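From: Surnelura
To: Flarnham Makers list
Subject: Re: [flarnham] Two-armed bedmaking, July progress

Evening all,

Someone on the list wrote:

> Is the bed thing still going? Last I heard you'd only got one arm
> talking to the laptop. Also, why a duvet of all things?

Still going! Both arms talk now, and I've got Raju (the control software, version 1026, don't laugh) running the pair of them together.

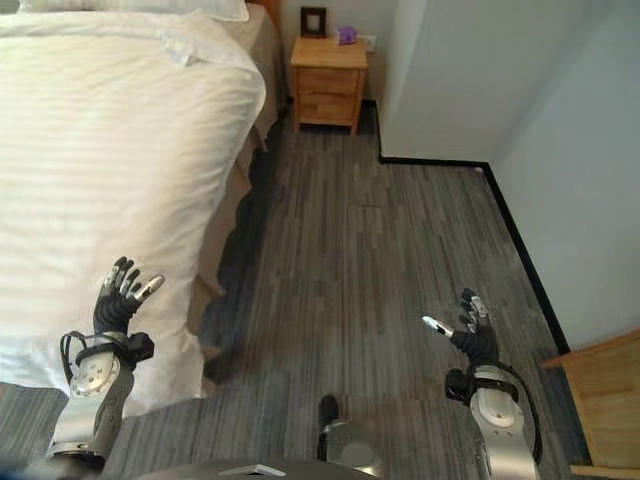 The duvet was my own daft choice. A box stays box-shaped when you let go of it, and a duvet never does, so I thought I'd learn more. I've logged 200 tries at finding the edge and pulling it straight, and kept the last 100 for tuning. The cable loops at the wrists are still too long for my liking — I want to get them clipped down before I let it go any faster.
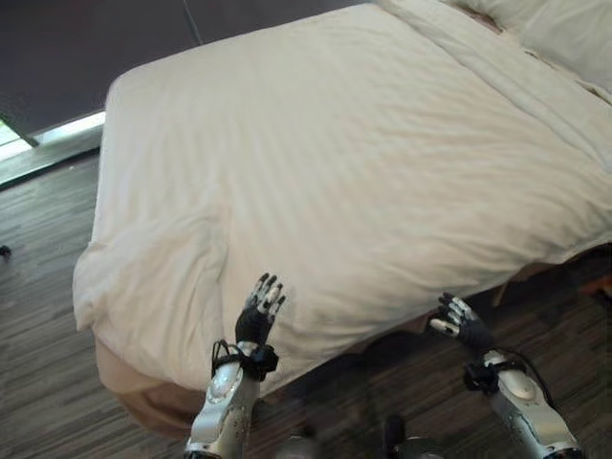 Next job is the approach. At the moment it comes at the overhang from underneath with the fingers up, then closes. Coming in from the side might be kinder to the fingers, but then the elbow wants to go somewhere silly. I've capped the speed setting at 2000 for now, and if anyone at the Drornham workshop has a softer fingertip they like, I'd love to hear what it's made of. 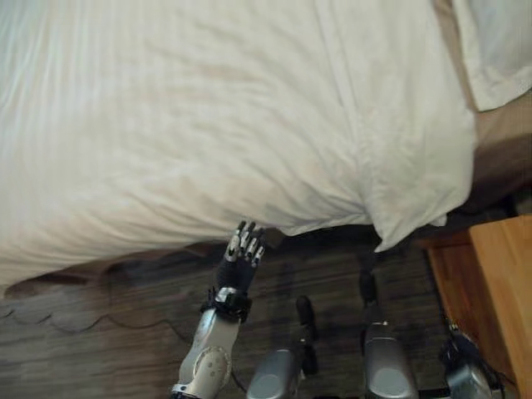 Drornham lot replying: try silicone thimbles from a sewing shop. We had them on our gripper all spring and they hold cotton well, though they do pick up fluff. Wipe them with a damp cloth between runs. Happy to post you a few.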